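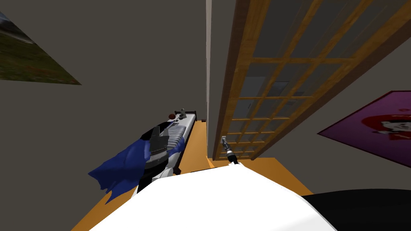
Start with the jar. Hold it up, let them look, don't say anything for a second. Then: "Five ingredients, and one of them is time."

Welcome, thanks to the Ronalham hall for having us. Tonight is fruit chutney, the slow kind, and I'm so glad to be talking about it because plum season has been a cracker this year!

Ask for hands: who's made jam? Good, then you already know most of this. Chutney is more forgiving. No setting point, no sugar thermometer, no panic at eleven at night with a cold saucer. You cook it until a wooden spoon dragged across the bottom of the pot leaves a trail that stays open. (Do the spoon with the demo pot. Tilt it toward the front row.)

Fruit. Plums, apples, green tomatoes, pears that never softened. Bruised is fine, mouldy is not. Stones out before you weigh. I leave the skins on for colour and because I like the chewy bits — my batch from Dadero last autumn was nearly all skin and it was the best of the lot.

Vinegar. Malt gives you that deep pub flavour, cider is lighter. Check the label for 5 per cent acidity. Please don't cut it back if it tastes sharp on the day. It mellows!

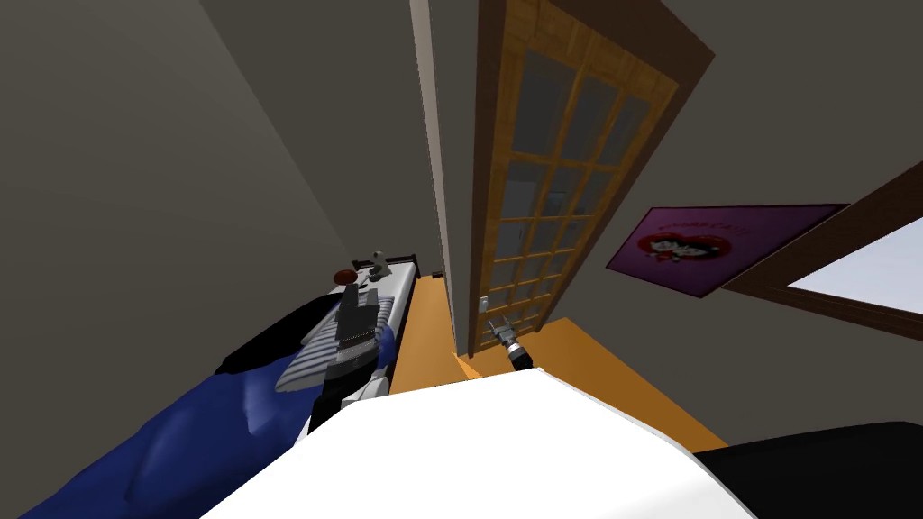 Onions next, and chop them smaller than you think. They go in with the vinegar first, on their own, for 8 minutes. Sugar goes in late. If it goes in early the fruit skins toughen and the bottom catches, and then you're scrubbing.

Spice story, keep it short: the Ugwu blend. Ginger, mustard seed, allspice, a little dried chilli. Pass the tin around now so they can smell it while I talk about jars.

Jars. Hot, clean, straight from the oven. Plastic-lined lids only, vinegar eats bare metal. Fill nearly to the top, wipe the rim, lid on while it's hot. Label with the fruit and the month — mine say April 2013 and they'll be ready at the end of May. Yes, you have to wait. Put them at the back of the cupboard behind the flour.

Pravside swap table: we put out 127 jars last time and 113 went home with somebody new. Mention the sign-up sheet by the urn.

Tasting. Young batch first, then the old one, with cheddar and plain crackers. Ask which they like before telling them which is which.

Questions. Someone will ask about honey. Yes, but swap only part of the sugar, and watch the pot.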